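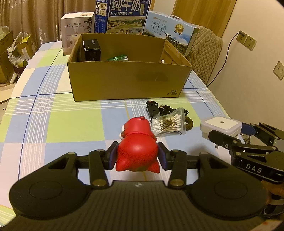
The left gripper started clicking in April, and I did what any responsible owner does with a clicking noise, which was turn the music up. By the time I gave in and got the screwdrivers out, it had gone from a click to something more like an elderly man getting out of a chair.

I keep a pair of these hand-held grippers going at home. You hold one in each hand, pick things up, put them down, and the recordings go off to teach an arm somewhere how to do the same. It's pleasant work if you like tidying and don't mind never finishing. The part I hadn't budgeted for is the maintenance, for which the official documentation offers one paragraph and the word "periodically."

So, my version.

Start with the pivots. All the jaw linkages hang off little round caps, and every one of them wants to back out. I used to tighten them until they felt manly. Xiuying Yuan, who looked after a whole cupboard of grippers at Greltstead and has forgotten more about linkages than I will ever learn, told me to stop that immediately. Snug, then open and close the jaws by hand, then snug again. If the jaws don't fall open smoothly you've gone too far. Mine did not fall open smoothly. Mine had to be asked.

The click was a pivot, of course. It had worn a tiny flat into its washer, and the whole jaw was hopping over it once per squeeze. A new washer cost less than the envelope it came in. I had logged 332 squeezes that week with the old one, and I would like those evenings back.

Next, the finger pads. They pick up everything: lint, cookie grease, hair. Wipe them with a barely damp cloth and let them dry before you squeeze anything. I tried alcohol once and the pads went slick, so I don't do that now. Swabs are good for the corners around the pad edges, and I go through them at a rate that must puzzle the pharmacy.

Then the part everybody skips, me included, which is checking that the two jaws still meet in the middle. Close them on something round and forgiving. A toy is ideal, with a fat body and no sharp bits. If it turns as you squeeze, one side is arriving early. After that, try something with flat sides. A charger is good because it's a nuisance: hard corners, a prong that catches, and a lead behind it that wants to go somewhere else. Gretmont sells a calibration block for this job. I priced it, and I own several chargers.

Last, the cables. Unplug both ends and look for grit. I do this every 6 sessions, or whenever the feed stutters, whichever embarrasses me first. The spare lead I ordered from Hindarstead is 2 inches too short to reach the desk comfortably – I measured, twice, with confidence.

The click is gone, anyway. The right one has started to squeak.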